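Reading time: 1 min

2022-10-03, Bruromton bench notes

Spent the morning with Ilze on the processor step again (my second week of it, and I'm fonder of the arm than I expected to be!). Raimonds used to do all of these by hand and his thumbs are grateful, though he still hovers.
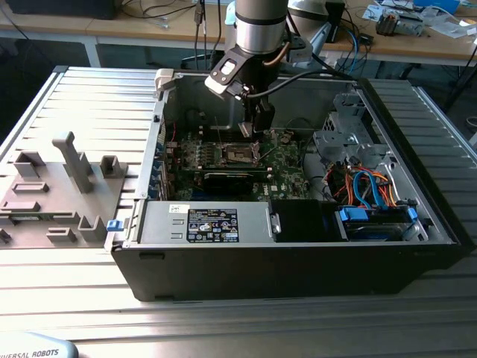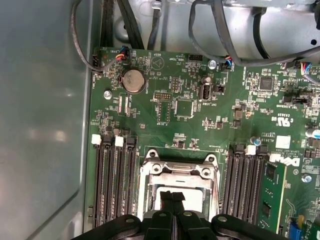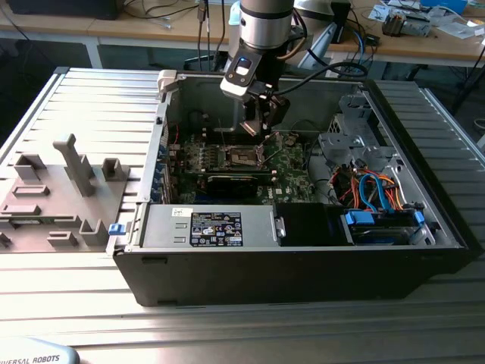
What has changed most is the talking. We used to chat over the screws, and now we stand about discussing fixtures and whether 2 or 5 mm of clearance is kinder to the socket. Zane misses the old way a bit, and I do see why. Must ask Austra who signs off the Gromix batch of 300 now that Raimonds is on training.

Contact | © Condix | Back to top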